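Teaching the Arm by Hand and by Remote: Frequently Asked Questions

Stemthorpe Shared Automation Room
Last changed: July 27, 2019

14 shares | 6 comments

These questions come mostly from new users of the room, and some from people who used another arm before and find that ours has different habits. If your question is missing, please write it in the comments and I will try to add it.

What does it mean to "show" the arm a task?

It means that you do the task with the arm, from beginning to end, and the computer writes down every movement together with the camera pictures. One such recording is called a demonstration. Later the program called Melitz learns from many demonstrations and tries to do the same task alone. You do not write any code for this part.

Which task should I begin with?

We ask everybody to begin with the tube task. Small sample tubes with screw caps must go from one white plastic basket to the other. It is a simple task to explain, but it is not so simple to do well. A tube can roll, it can lean on the wall of the basket, and it can lie over another tube, so that you must decide which one to take first.

Should I guide the arm by hand, or use the remote control?

Both are possible, and both are accepted for the course. By hand, you hold the arm near the wrist and move it where you want. Most people understand this way in a few minutes. The bad side is that your own hands and sleeves come into the camera pictures, and the program can learn from them something that we do not want.

With the remote control you sit at the side desk and move the small Somboon handle, and the arm follows. It takes more practice. I recommend hand guiding on your first day, only to feel how far the arm can reach, and after that the remote control for all recordings that you want to keep. 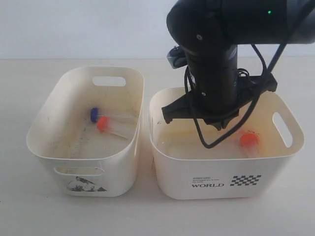

With the remote control the most common mistake is to go down too quickly. From the side desk it is difficult to judge the depth inside a basket, and new users often touch the floor of it with the fingers. Go down until you are a little above the tube, stop, look at the wrist camera view, and only then go down the last part. A stop of one second does no harm to the recording. A stop of ten seconds does, so if you need to think for a long time, cancel and start again.

How many demonstrations do I need?

For the tube task, 93 good ones gave us the first result that we were satisfied with. With 37 the arm already moved to the correct basket, but it closed the fingers too early on many tries. For your own task please plan more time than you think. One group wanted to record 1,000 demonstrations in December and they reached almost half of it before the holidays.

Can two people record for the same task?

Yes, but please agree first on how you do it. If one person always takes a tube by the cap and the other takes it by the body, the program sees two answers to the same question and it becomes unsure in the middle. Write your agreement at the top of the session sheet -- even one line is enough.

Must the tubes start in the same place every time?

No. Please change their places between recordings. Turn the caps in different directions, let one tube stand against the wall, put two close together. The baskets may also move a little, but both must stay inside the reach of the arm and inside the camera view. What must stay the same is which basket you take from and which basket you fill.

What if I drop a tube?

If it falls back into a basket and you can pick it up again without a long search, keep the recording. These are useful, and the program needs to see how a person repairs a small mistake. If the tube falls on the floor of the room, press cancel. Never reach into a basket while the remote control is active.

Do the baskets have to be clean?

They have to be empty of broken pieces and loose caps. Old stains are not a problem for the learning. Please do not change a basket for a new one in the middle of your set, and do not remove the printing from the outside.

How do I end a recording correctly?

Follow this order, also when you are in a hurry:

1. Open the fingers and wait until the tube rests in the basket.
2. Lift the arm straight up until the fingers are higher than the basket rim.
3. Move sideways, away from the basket, to a place over the free table.
4. Close the fingers and keep the handle still until you hear the tone.

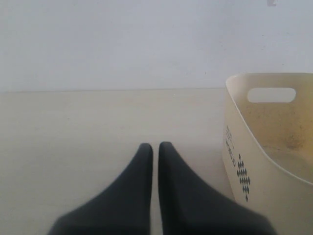

5. Press save, and give the recording a mark: good, repaired, or bad.
6. Put the tubes back in new places before you press start again.

Where do my recordings go?

They are copied to the Zamero folder under your user name. The room computer keeps its own copy for 18 days and then deletes it. If you marked a recording as bad, it is still copied, but Melitz does not use it for learning.

The arm follows my hand with a delay. Is it broken?

Probably not. Close the other programs on the desk computer first, the video player especially. If the delay is still there, stop recording and write it on the session sheet -- demonstrations with a delay look fine on the screen, but the pictures and the movements do not fit together.

6 comments | Share this page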